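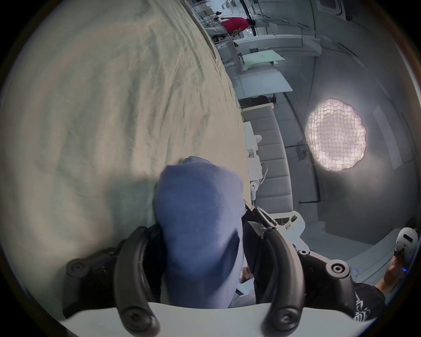 What does the Ilta hand gripper do at a demonstration?

It picks up household textiles while a person holds it and steers it. The two-finger head is the same one Beron sells for its arm, but on an open day you work it by hand, and the judgment about where to pinch comes from you.

Ilta two-finger gripper, hand-held version
Maker: Beron
Supplied by: Van Wijk, Devon showroom
Weight: 900 g without cable
Price: 2000, arm mount not included
Spare finger pads: sold in packs of 14
Warranty: 2 years, pads excluded

We list this tool because customers ask for it. We went to the Beron open day in March to see whether the brochure holds up, and our notes are below so you can decide before you spend the money.

The brochure says "handles any fabric." We would not repeat that. Socks are a fair test and a kind one: small, thick, easy to pinch. Ask to see a fitted sheet or a thin pillowcase, and ask to hold the gripper yourself. The presenter has had months of practice and you have not. In our hands the first few tries at a thin cloth caught two layers instead of one.

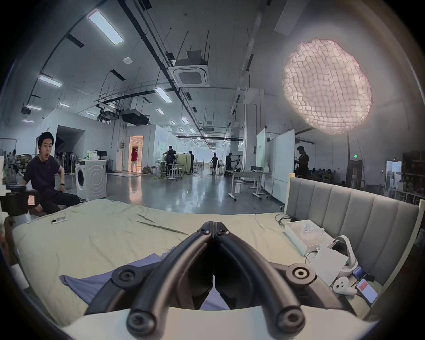 Ilta gripper over the bed, Beron open day.

The bed station was the part we would go back for. A mattress gives under the fingers, so you can't lean on it the way you lean on a bench, and the tip has to come in low. Beron's staff were patient about questions but vague about pad wear. We asked three times how long a set lasts and got three answers. Until there is a figure in writing, budget for a spare pack.

Things to ask if you book a visit:
Can I bring my own laundry?
Is the arm running the same task today, or only the hand-held tool?
Who pays for recalibration after the first year?

The second question matters most. A clean pick by a trained hand tells you the fingers are good. It says very little about what the arm will do alone at 3 a.m. in a hotel linen room — and that is what most of our buyers have in mind.

Visits are free and run through the Van Wijk desk in Devon. Morning slots are quieter. Returns are accepted on unopened units only, so try it there first.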